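Travel kit, round two

Jul 31, 2024

If you read my last post you know I came home from Zurkholm with a suitcase that smelled like hand lotion and a sweater I still haven't rescued. So for the August trip I'm boxing up all the little stuff first, wipes and bottles and cartons, and then the box goes in the suitcase. One box! I spread everything out on the big white table at work, where there's room to think.

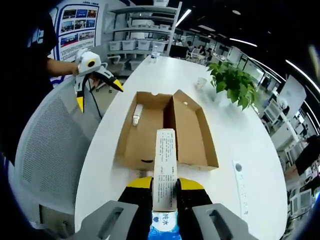
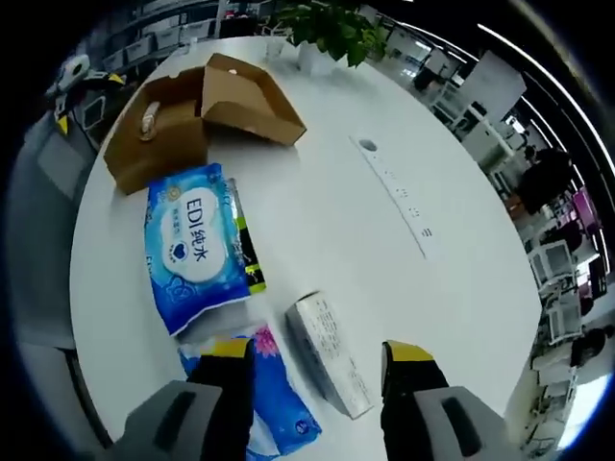
My first plan was to sort by size, and that lasted maybe five minutes. Small things slide under big things and then you're digging around at a rest stop with a sticky kid's hand in your face (ask me how I know). Now I sort by when I'm going to want it. Wipes go in dead last so they're right on top, always. Tissues next to them. Anything with a cap stands up, and anything with a cap I don't trust goes in a zip bag too, even if it looks silly.

I do love a cardboard box for this. I've bought the fancy organizers, I had a Camico one with all the mesh pockets, and the zipper gave out before we even got to the ferry. A box with a divider costs nothing and you can write on it. Mine came from a Kiani order and I've been hoarding it in a closet ever since, because a good box is a good box.

Wipes, by the way. I used to buy the 200 count tub and feel very thrifty, and then haul that brick through every airport. Soft packs are so much better! They squish into whatever space is left over, and when they're half gone they take up half the room. Same with tissues.

Still on my list: a decent travel toothbrush cover, bandages, and a refill of the Drason sunscreen if the drugstore ever restocks it. We've got 474 miles of driving on the first day, so snacks are getting a box of their own and I haven't even started on that one. If you have a snack that doesn't melt or crumble, please leave it in the comments. I'm desperate.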